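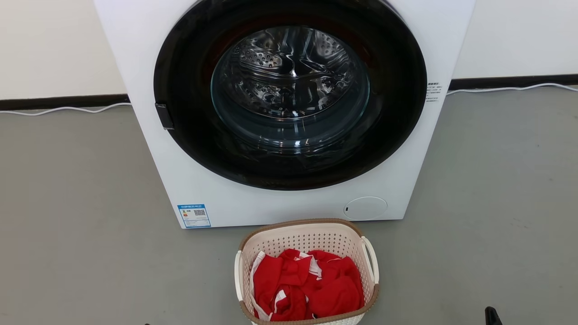 Front loader, door shut. Every unit has one.

Hatida Short Lets – guest questions
Last updated February 10, 2026

Same questions keep coming in so I've put them on one page. Read this first, then email if you're still stuck. – Noreen Shaikh

When can I check in?
From 4 pm. Earlier if the unit's been cleaned, ask the day before. No promises in July.

Where do I get the key?
Lockbox by the side gate, not the front one. Code comes by text the morning you arrive. No text by noon? Check the number on your booking, it's usually a digit off.

Is there parking?
One space per unit. Unit number is painted on the curb. Street parking is free overnight, but read the signs – they tow. Vans and trailers, tell us first.

What's the longest I can stay?
183 nights. After that it's a different kind of lease and we don't do those.

Do you have a deposit?
Yes, $90. Goes back to the same card after checkout. Banks take their time with it, we can't speed that up.

Can I bring a dog?
One dog, up to 70 pounds, Cutance building only. Yousafzai building is no pets at all, one of the owners has bad allergies. Cats, ask.

What's the difference between the two buildings?
Cutance is older, bigger kitchens, stairs only. Yousafzai has the elevator and smaller balconys. Price is the same. If stairs are a problem say so when you book, we can't always swap later.

Do I have to share the laundry?
No. Washer is in your unit. No dryer, there's a folding rack in the hall closet. Bring your own detergent, liquid or powder, just not much of it.

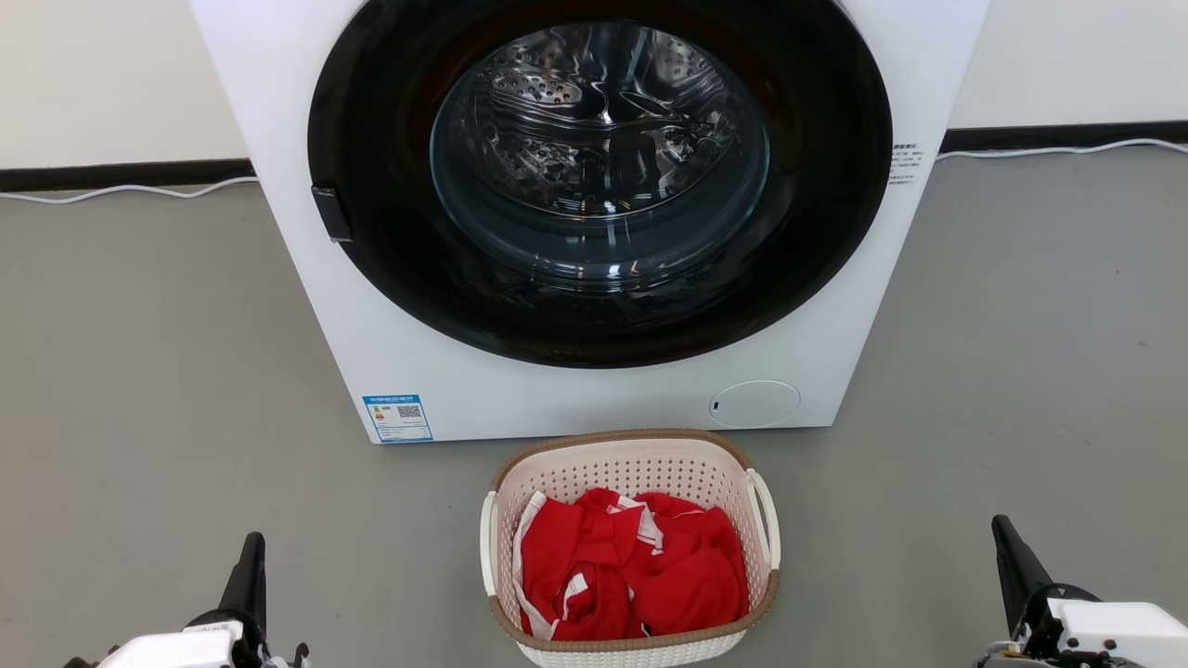

Please no loads after 10 pm, the floors carry sound. And check your pockets. Last plumber bill was for bobby pins.

Wifi?
Included. Name and password are on the card inside the kitchen cabinet, left of the sink. If it drops, unplug the router, wait a minute, plug back in. Fixes it most times.

Is Festex week more expensive?
Yes. Also a 4 night minimum and no refunds inside two weeks. Books up early – returning guests get first pick by email.

Can I cancel?
Outside Festex, full refund up to a week before. Inside a week you lose the first night. Really bad circumstances, write to me and we'll talk.

Where does trash go?
Bins behind the building. Blue is recycling, bags go in the gray one. Pizza boxes in the gray one too, teh city won't take them greasy.

What do I do at checkout?
Out by 11. Dishes in the dishwasher, windows shut, key back in the lockbox. Leave the beds, we strip them.

I left something behind
Email with your unit number and what it is. We mail things back at cost. Chargers go in a box in the office, come look through it if your in town.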